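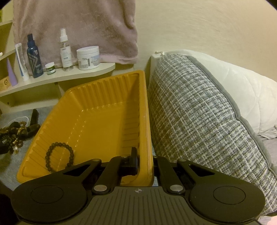

Hanane Mahrous wrote to me in April to say that a tray by the door is where good jewelry goes to be forgotten, and that if I cared about the things I wear I would hang them on a hook like a sensible woman. She was answering my last piece, the one about bedside drawers, and she went on for two pages, very kindly, and I have been arguing with her in my head ever since, mostly while doing the dishes.

I love a tray. I love a deep one especially, with proper walls, the kind you can drop a bracelet into from a little height at 11 at night when your eyes are already half closed. A hook asks you to aim! A lidded box wants two hands, and those tiny padded compartments want you to remember which one is for what (I never have, and I was given a very nice box with 15 of them when I left my job at Kettani).

What Hanane is right about, and I told her so, is that a tray fills up. Mine at the old apartment on Hondley Street had bus tickets in it, and buttons, and a key to a bicycle lock that had gone to live with my cousin, and somewhere at the bottom were the earrings I'd accused the dry cleaner of losing. I still feel bad about that. I sent him cookies.

So my rule now, if you can call it a rule, is that the tray is for whatever I took off today and nothing else. One bracelet of dark beads lying in a big yellow tray looks a bit silly, I suppose, all that floor and so little on it, and my neighbor Mounir El Sherbiny has asked me more than once whether I wouldn't like something smaller. I would not. The room around the thing is what I enjoy. I can see it from across the room in the morning, I pick it up, and off I go.

Beads in particular do well lying down, in my opinion. My aunt kept hers on a nail, and the strings stretched and went slack, and every few years there was an evening of crawling around under the sofa. She blamed the thread. I blame the nail.

As for the creams and tubes, they can have a shelf. They stand up on their own and they don't tangle, and I like them in a line where I can read what they are before I put foot balm on my face (this has happened). But they stay out of the tray, however much they'd like to get in.

Hanane has promised to try it for a month with an old baking dish, and I have promised to put up one hook. It's still in its packet in the kitchen, next to the screwdriver.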